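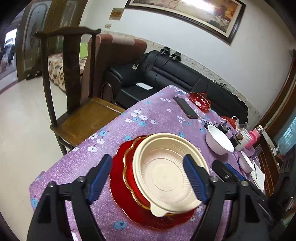 Saturday, no water

Up at 5:40 and the kitchen faucet gave a cough and then nothing. I tried the bathroom and the tub. Same. Went down to the basement in my robe and the pressure gauge was sitting on zero. The breaker had not tripped. I flipped it off and on anyway and stood there listening for the click of the pressure switch. It clicked. Nothing came up.

So it was the pump. I half knew it on Thursday, when the shower went weak and then came back, and I told myself it was the filter. Changed the filter Thursday night. The old one was dirty but no worse than usual.

Looked in the folder from when we bought the place. The well is 430 feet deep, which I had forgotten, or had never taken in. The pump is an Urkance, put in 19 years ago by the people before us. There is a receipt from the installer in Grasden, and when I called the number a recording said it was no longer in service. I left the folder open on the kitchen counter all day and kept going back to it as if it would have something new in it.

Called Pandey Well and Pump over in Bavville at seven. I expected a machine but a man picked up. He asked me how deep, what horsepower, two wire or three wire. I knew the first one. He told me to take the cover off the control box and read him the label, so I did that with the phone on my shoulder and the flashlight in my teeth. He said they had a crew finishing a job on the far side of Grasden and could come by noon if I was willing to pay the weekend rate. I said yes before asking what the weekend rate was.

Water in the house this morning: two jugs in the garage from the last storm, the kettle, and whatever was in the water heater. I drained a bucket off the heater for the toilet. It came out with orange grit in it. Should flush that tank more often. I have written that down in here before, I think in the spring.

Made coffee from one jug. Brushed teeth with a mug. Put on a hat and did not worry about the rest.

The sister-in-law's lunch was supposed to be here at one. I called and told her we had no water and she said come to her, then called back to say her oven was out on loan to a pan of something for church, or that is how it sounded, and could we still do it here if she brought the food. I said fine. I put the purple tablecloth on, the glittery one with the little flowers, and used the red plates with the plastic bowls on top, so that at least part of it could go straight in the trash. The plates are a nuisance to wash by hand even with water.

The truck came at 11:50. Two men and a rig with a boom. They had to take down the end section of the wire fence to back in over the side yard, and there are ruts now where the ground was soft by the downspout. I asked about laying boards down and the older one said it would have been a good idea. They pulled the cap off the well and a lot of dead earwigs came out with it.

Pulling the pump took longer than I expected. It hangs on black pipe and the pipe comes up and up and gets laid across the grass in a big loop. It went around the back of the shed and most of the way to the road. The dog next door barked through all of it. When the pump finally came out it was smaller than I had pictured, a steel tube with rust stains down one side. The younger one put a meter on the leads and shook his head. Motor was burned out. He said 19 years was a good run for one at that depth and that the wire was chafed in two places besides, so it would have gone one way or another.

They had a new one on the truck. Same maker, newer model. He asked if I wanted to replace the pressure tank while they were here, and I asked him if he would, and he knocked on it with his knuckles from top to bottom and said it had a few years left. I appreciated that. I left the tank alone.

Lunch went on while they worked. Eight people or so in and out, everyone eating standing up near the window to watch the boom. We had the chicken and the cold noodles and a bean salad. I do not care for the bean salad but I ate some. My uncle told the story about the hand pump at the farm in Bavville, how he had to carry the water up for the horses before school, and how in January the handle would freeze and they poured hot water down it that they had saved from the night before. I have heard it with cows in place of the horses. I asked him how deep that well was and he said 30 feet, maybe less, and that you could see your face in it. I would like to go and look at that place again. The house is gone but the well may still have its cover.

My aunt wanted to know why we do not just hook up to town water. I explained that the main stops at the Grasden line and the town has been saying for years that it would come out this far. The last I heard, the hookup alone would be more than a new pump, and then there is a bill every month on top. She said at least it would be somebody else's problem. She has a point there.

They had the new pump down the hole by 2:30 and the water on before three. First it spat air, then brown, then gray. They ran a hose from the tank out to the ditch and told me to let it go until it was clear and not to run the washing machine until tomorrow. I am supposed to put bleach down the well tonight, run every faucet until I smell it, leave it overnight, and then run it all off through the outside hose so the septic does not get it. I have done this once before and it took most of a Sunday.

The bill was $2,086 with the weekend rate and the new wire. I paid $500 by card on the spot and the rest goes out by check Monday. That is the money for the back steps. The steps will hold another winter if I screw down the loose tread and keep salt off it. I had already priced the lumber, too, which is annoying.

Things to do from this: call about the fence section, they leaned it back up but the clips are bent. Fill the ruts once it dries out. Write the depth and the pump model on the wall by the pressure tank with a marker so I do not have to go through the folder again. Buy more jugs. Two is not enough for a day, let alone for a storm. The drawdown test number he gave me is on the back of the invoice and I need to copy it over before it fades, it is on that thin yellow paper.

Everyone was gone by five. My sister-in-law left the noodles. I washed the red plates in the last of the second jug, heated on the stove, since the tap was still running gray in the kitchen when I checked. At 8:15 it was close to clear in a glass held up to the lamp, with a little fine sand at the bottom. The man said to expect sand for a day or two.

Put the bleach down at nine. Walked around with the hose in the dark rinsing the inside of the casing the way he showed me, and got my left sleeve and shoe wet. The gauge is reading 52 and holding. I went down twice to look at it. Two full jugs from the neighbor are on the counter for the morning, one for coffee and one for everything else.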